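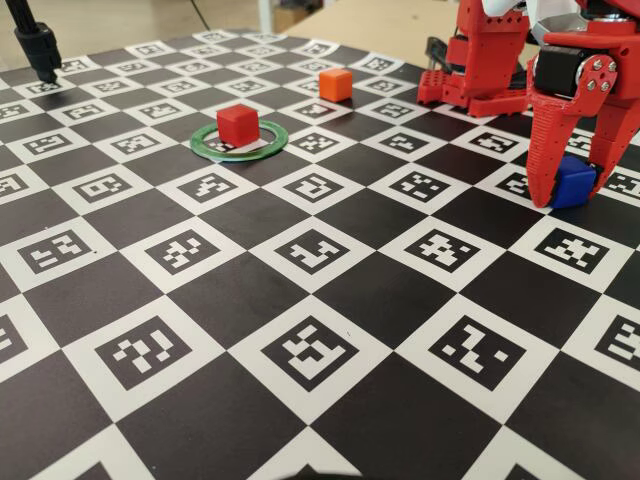 Lurncombe table kit: progress to Wednesday, September 3, 2025
To: Pravesh Sithole, Kunenstead
From: Said Hegazy

The checkered mat is done and lies flat, a sentence I have waited 7 weeks to write. The red cube and the smaller orange one are settled, as is the green ring, after a debate over its thickness that I won't bill you for. We have spent roughly 70 percent of the grant, mostly on printing the mat, and then on printing it again with the squares the right size. Still to come are the storage box and the instruction card, currently 300 words and shrinking. Both should reach Privdale in November.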